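4. Hanging the fabric panel and the letters

Read this section to the end before you open the bag of clamps. It is for people who rent the Venier backdrop set for a school concert, a birthday, a market stall or a small stage. The set is the same at our Grumendale and Strachan counters, only the colour of the bags is different.

You need two persons for steps 2 to 5. One person alone can do the rest.

4.1 Before you start

Check that the crossbar from section 3 is locked at both ends. The red mark on each end must be fully inside the sleeve. If you still see red, go back to section 3 and do the locking again.

Choose the side for the audience. The fabric has a dull side and a side with a little shine. The dull side goes to the front, where it does not throw the light back to people's eyes.

CAUTION: Do not stand on a chair to reach the crossbar. Lower both stands to the second notch, do your work, and lift them again at step 5.

4.2 Hanging the fabric

Step 1. Unfold the fabric on a clean floor. Sweep the floor first – black fabric picks up every hair and crumb.

Step 2. Find the long edge with the sewn tunnel. Each person takes one end of the edge. Slide the tunnel over the crossbar slowly, without pulling on the seam.

Step 3. Spread the fabric evenly. For a flat panel, pull it until the folds are gone. For a softer look, leave the folds as they fall.

Step 4. Close one clamp at each end of the crossbar, and one in the middle. That makes 3 clamps. The bag has more, please keep them for the bottom edge if you are outdoors.

Step 5. Lift both stands together, one notch at a time. Say the number of the notch aloud so the other person can follow. If one side goes up faster, the crossbar will bend and Venier will charge it to your deposit.

Note: Small creases will drop out by themselves if the fabric hangs overnight. If you do not have this time, use a steamer from the back side. Do not use an iron. The fabric melts and becomes shiny, and this can not be repaired.

4.3 Placing letters and shapes

The letters in the Wavach craft pack are cut from foam and weigh almost nothing. You may also use your own, from foam or from card, but keep them light. Heavy letters pull the fabric forward and the whole word begins to lean.

Step 6. Lay out the word on the floor first, in front of the panel. Look at it from the place where the audience will sit.

Step 7. Begin with the middle letter and work to both sides. Bright and pale colours read best on black. Dark blue and brown get lost after the first row of chairs.

Step 8. Pin each letter at two points, near its top. Push the pin through the fabric and back out again, so the point is not sticking out behind.

Step 9. Add the small shapes last. They can fill the space over the word or beside it, and they do not need to be in a straight line.
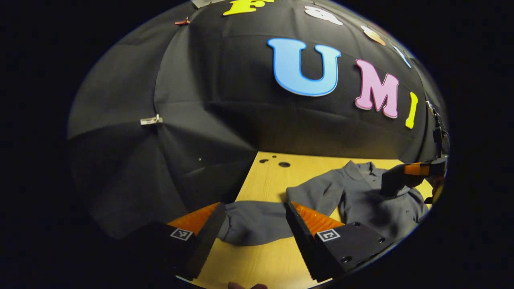

4.4 Taking down

Step 10. Take off the letters and shapes before you lower the stands. Put every pin back in the tin and close the lid.

Step 11. Lower both stands together to the second notch, open the clamps, and slide the fabric off the crossbar. Go over it with your hand, slowly, to find any pin that stayed inside.

Step 12. Fold the fabric with the dull side inward and put it in its own bag. Letters go in the flat box, never under the stands.

CAUTION: Do not pack damp fabric. If it got rain or dew, tell us at the counter and we will dry it free of charge.

For questions about this section, ask for Roya Arabzadeh at the Grumendale counter.

Section 4 last changed: 2024-07-13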